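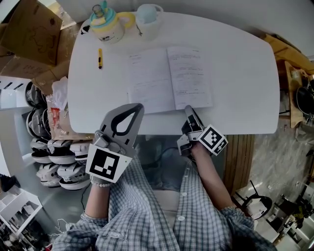

4. Setting up your Wellent dehumidifier

4.1 Before you plug it in

The Wellent has travelled to you on its side, whatever the arrows on the box asked for. Stand it upright and leave it alone overnight. The oil in the compressor needs to settle back where it belongs, and switching on early is the quickest way we know to meet our repairs department.

In the box you should find the dehumidifier, the water tank (already fitted), a drain hose, a spare filter and a card in eleven languages telling you to read this manual. Keep the polystyrene until you are sure you are keeping the machine.

CAUTION: Do not lift the unit by the tank handle. It is the handle of the tank. The unit will stay on the floor and the tank will come with you.

4.2 Choosing a spot

1. Pick a level floor. Thick carpet is allowed, but the castors will sulk.

2. Leave 40 cm clear on all sides. The air goes in at the back and comes out at the top, so a machine pushed against a curtain will spend its life drying the curtain.

3. Shut the windows and outside doors. With them open you are attempting to dry the county, and the unit is not rated for this.

4. Plug straight into a wall socket. No extension leads, no adaptors shaped like a small octopus.

Note: Bathrooms are a common request. You may dry one from the landing with the door open. You may not put the unit in the bathroom itself, even if you promise to be careful.

4.3 First run

1. Check that the tank is pushed fully home. It clicks. If you heard a creak, push again.

2. Press POWER. The fan starts at once. The compressor joins in after three minutes and sounds like a fridge with opinions. Both are normal.

3. Press HUMIDITY until the display shows 55. This suits most houses. Lower settings cost more to run and will eventually open up the joints in your furniture.

4. Leave it running. In a damp room the display may start at 70 or above and sit there for a day or two. Walls hold a good deal of water and give it up slowly. Pressing the button harder has no effect on them.

5. When the room reaches the setting, the compressor stops and the fan carries on for a while to check. Please don't ring us about the fan.

4.4 Emptying the tank

The tank holds 2000 ml. When it is full the red lamp comes on, the machine stops and you get five beeps. There is no way of turning the beeps off. We asked.

1. Wait ten seconds for the last drips.

2. Slide the tank out with both hands, level, in one movement. Going back for a second grip is how the hall floor gets wet.

3. Pour it down the sink. It is not drinking water, and don't top up a fish tank with it either.

4. Wipe the float with a cloth. If the float sticks, the machine believes the tank is full for ever and will not be argued with.

5. Refit until it clicks.

4.5 Using the drain hose

If you have a floor drain nearby, pull out the rubber plug at the back (keep it, a replacement is part no. 596 and costs more than it should) and push the hose on as far as it will go. The hose must run downhill all the way. Water is strict on this point. A loop, a kink or a doorstep in the middle and it will return to the tank, or to your skirting board.

CAUTION: Never run the hose outdoors in freezing weather.

4.6 Cold rooms

Below 5 degrees the unit shows dF and stops collecting water while it clears its coils. In a garage in winter it may show little else. Our older Tuveck model copes better with the cold and is described in section 9, where it also weighs more.

Note: The filter wants a rinse every fortnight in regular use. Let it dry completely before it goes back, away from radiators. See 5.2 for how to get it out without removing the grille, a method sent in by Haf Pugh, a customer, and quicker than ours.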